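## 4. First sorting run

Before you start, a word about what the Tillano arm is for. It moves small, light objects from one tray to another. It won't fold your shirts, and the people who say it will by next year should be made to watch it work for an afternoon.

1. Clear the table of everything you don't need for the run.
2. Set the trays where the arm can reach them with its elbow still bent. A fully stretched arm sags.
3. Check that the servo wires have slack at every joint. Move each joint by hand, with the power off, and look again.
4. Switch on and wait 30 seconds before sending the first command.
5. Load the `tray_sort` routine and set the speed to its lowest value.

**Caution:** Keep fingers away from the gripper while the power is on. It has no sense of touch and will close on you as readily as on a block.

6. Run a single pick and stop with the block held over the tray.

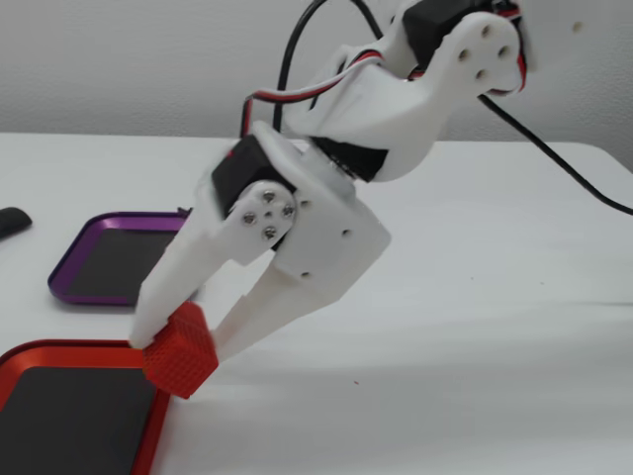 7. Look at the grip from both sides. If the block has tipped a little, leave it. If it slides when you tap the table, go back to section 3 and reset the closing angle.
8. Release, then run the full set of 100 picks. Write down every miss, including the ones where the block fell into the right tray by luck.

**Note:** Florence Fraser ran 392 picks at the Zandville shop in October, using blocks only. Swap in a teaspoon or a damp sponge and you're on your own — the routine was never tuned for them.

**Note:** Subbarao Palaniappan has asked for a dish-drying routine in this guide. We don't have one that we'd trust with a plate. Owners who want to try should use plastic cups and send their logs to us.

9. Park the arm before cutting the power. It drops when the servos let go.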